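Visit Report: Drevach Injection Molding Works, Selldale
Sunday, July 8, 2018

The Drevach plant in Selldale opens its doors to the public once a year, and this was my second visit. My main interest was the thin-wall tableware line, which has been rebuilt with new tooling from Yüksel. Parking is on the north side of the site. Safety glasses were handed out at the gate and ear plugs at the door of the molding hall, where you need them.

The tour started at the material silos. Polypropylene arrives as natural pellets by tank truck and is moved to the presses through vacuum lines. Color is added at the machine throat by a gravimetric feeder, so a change of color does not involve the silos at all. Selim Kırmızıgül, the process engineer leading our group, said that purging from a dark shade to a light one wastes far more resin than the reverse, and the weekly schedule is built on that: light colors first, dark ones last, then a full clean of the screw.

The hall holds 14 presses. The one we spent most time at was running a tumbler in a hot runner mold, with the gate in the center of the base. The new tool has separate cooling circuits for core and cavity. On the old tool the core ran warm and the rims came out slightly oval, a defect that only showed up when customers tried to stack them. Output on the day stood at 1,137 parts when we passed the counter – a slow shift by their standards, as the press had been stopped earlier for a filter change.

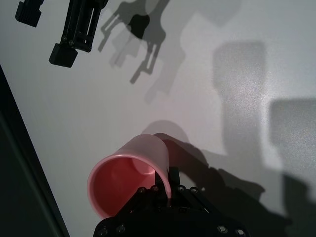
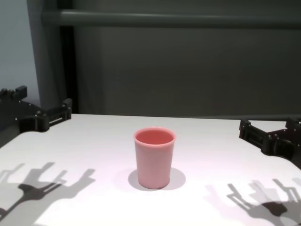
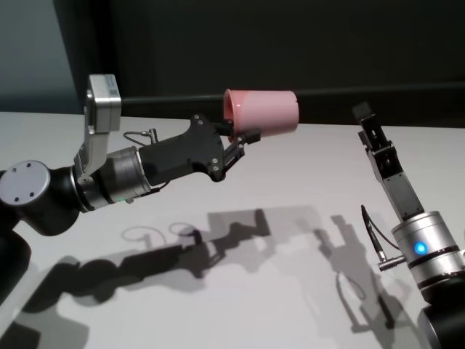
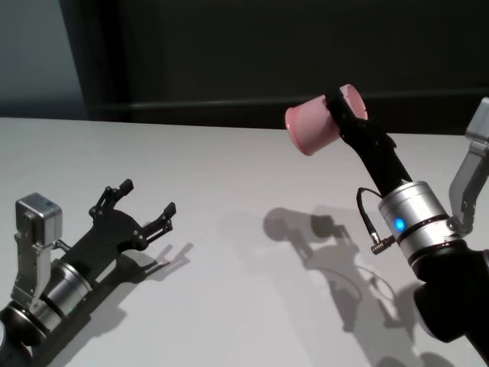 Draft angle came up several times. A tapered wall releases easily from the core, but too much taper costs volume and makes nested cups jam. Drevach puts a small internal ledge in its stacking range to hold the cups apart. The plain range has no ledge and is packed with paper between the layers, 82 to a carton.

The test room was open after lunch. Tülin Kılıçarslan runs it, and she went through the drop test, the top-load test and the dishwasher cycle. The dishwasher rig is set for 3,000 cycles and takes months to finish, so tooling is approved on dimensions and drop results first. She also had a drawer of failed parts with short shots, sink marks and a weld line that had split clean open. I would have liked longer with the drawer.

Regrind was the one area where answers were thin. Sprues and rejects go to a granulator at the end of the hall, but the percentage fed back was not given. The printed handout from Enance, who supply the dryers and feeders, did not cover it either. I have written to ask.

The last group goes in at three and the canteen closes before that. Entry is free, but names have to be on the list by the end of April.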